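An afternoon at the Burnis open house

Burnis holds its open house in April, and the invitation promised "a working apartment, fully furnished." I have lived in several apartments that couldn't have made that claim, so I signed up.

The building is at the far end of Beaulieu, past the tile warehouse, and parking is a matter of nerve. Marisa Marras met our group at the door with stickers and a clipboard. There were 17 of us, most from furniture or housewares, plus a retired couple who I believe wanted the coffee. The coffee was good. They were right to come.

The kitchen corner

Brittany Beaudoin runs the household side, and she started with the refrigerator, which in my experience is where any honest look at a home should start.
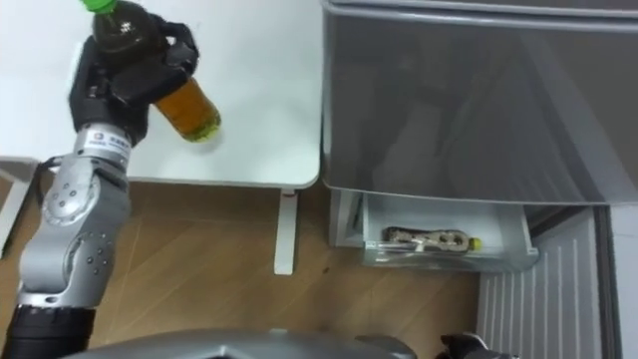 I care about drinks storage more than a grown man should, and I have opinions. Tall bottles on a door shelf rattle and fall on your foot. Burnis goes with the low drawer instead: it's clear and pale gray plastic with a see-through front lip, so the bottle lying on its side in there, yellow cap and all, is in plain view once the drawer is pulled out. I own a fridge that cost me 417 dollars secondhand and can hide a gallon of milk, so I was moved. The smoky gray door above the drawer is handsome too, though I would like to see it after a week with my nephews.

Brittany told us they had logged 2,000 openings of that drawer since the apartment was set up. Somebody asked whether it squeaked. She said it did at first, and then they switched to rails from Brevska. Two people wrote this down.

The table got its turn next. It's white and smooth, with a rounded corner at the front, and I would have it in my own kitchen tomorrow. My hip has been keeping a record of every square-cornered table I've owned. A woman from Binar asked how it held up to tea, a fair question given the green-capped bottle tilted over it, and was told a damp cloth does the job.
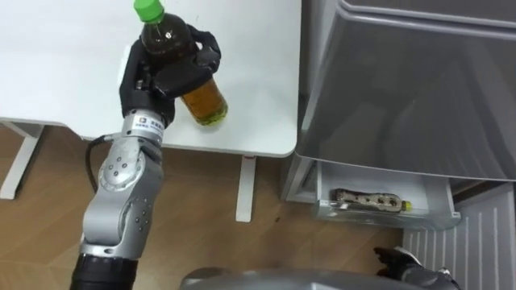

Lunch and the way out

Lunch was sandwiches in the hallway, eaten standing, in a building full of furniture. The tuna went first. Marisa collected our stickers at 2 and handed out tote bags, each with a brochure and a pencil that had not been sharpened.

The signs to the parking lot send you through the loading dock. Turn left before the pallets and you'll save yourself a conversation with the forklift driver.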